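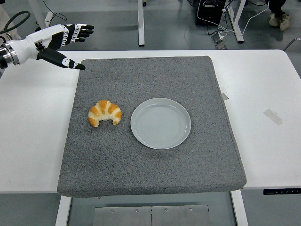

Can a planner trained on one kitchen task be trusted with the next one? Only after somebody has tested it on the next one, and most teams stop testing once the first looks good.

4 min read

Kalkidan Sisay has spent most of her working life writing the software that decides where a robot's hand should go. She is not easily impressed by it. Her present employer, Ziturach, sells a planning package called Jurkine, and the brochure says it "understands the task". She winces when I read that out.

"It understands a goal position and a list of things not to hit," she says. "Put the croissant on the plate. Fine. Ask it why the plate matters and there's nothing there."

The croissant job is one of her regular checks. Jurkine is handed a grasp, a path and a place to let go, and a separate perception program, Nallia, tells it where the pastry and the plate are. In the last round she logged 736 attempts. She won't give me a success rate. "You'd print it, and then someone would put it on a slide. Success at what? If the hand squashes the thing and it still lands on the plate, our old script called that a pass."

She rewrote the script in May. It now checks grip force as well as where the pastry ends up, and 237 of the old passes were marked down. Not everyone at the firm was pleased.

Mekdes Seyoum, who looks after Nallia, thinks her colleague is a bit hard on the planner and not hard enough on the cameras. "Half of what gets called a planning fault is us," she says. "We report the plate two centimetres off and the arm goes exactly where we told it." A soft, curved thing is worse, she adds, as Nallia likes to fit a box round it and a croissant isn't a box.

I ask whether more training data would sort it out. Sisay shrugs. "Everybody says that. I'd like replay tools that work first. If I can't run the same failure twice, I'm guessing."

She has asked for two more months on replay. The answer so far is one.

We use cookies to improve your visit. Accept all | Manage settings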